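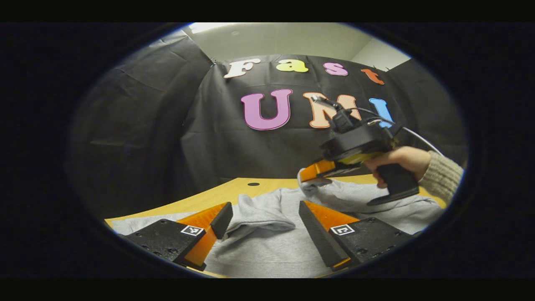
Questions about recording with the hand-held grippers

Who can record?
Anybody who has done the short introduction with Bronisława Zalewska. You don't need to know programming. If you can fold a sweatshirt at home, you can do it with the grippers also, only more slowly in the beginning.

How many examples does one garment need?
For the Bromora set we ask for 28 good recordings of each garment. One person makes at most 11 of them, so that the system does not learn the habits of only one pair of hands.

How should the garment lie at the start?
It depends on the task. For "flatten", please drop it on the table and leave it how it fell. For "fold", lay it flat with the hood towards the black cloth and open both grippers before you begin. 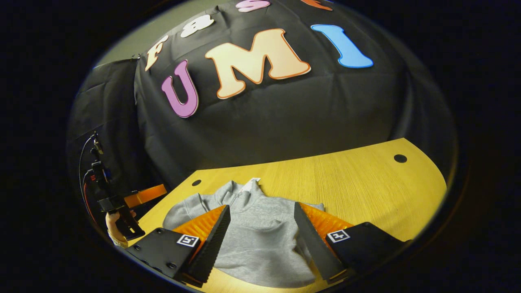 Take hold of the fabric slowly and keep the marker on each finger free, so the camera can see it. A sleeve pulled over the marker is the most common reason why we must throw a recording away.

I dropped the fabric. Do I start again?
No. Pick it up once more and continue. The system should also see how a person repairs a small mistake. Start again only if the garment falls on the floor.

May I help with my free hand?
Please don't. The learning system has only grippers, and a bare hand shows it something it can't repeat.

How long is one session?
Recording goes on for 5 garments, then there is a pause. The grippers become heavy for the wrist, and tired people make hasty movements.

Where do I report a problem?
Write to Sławomir Olszewski before 8 in the evening and give the number of the recording. He can mark it as bad, also when it is already uploaded.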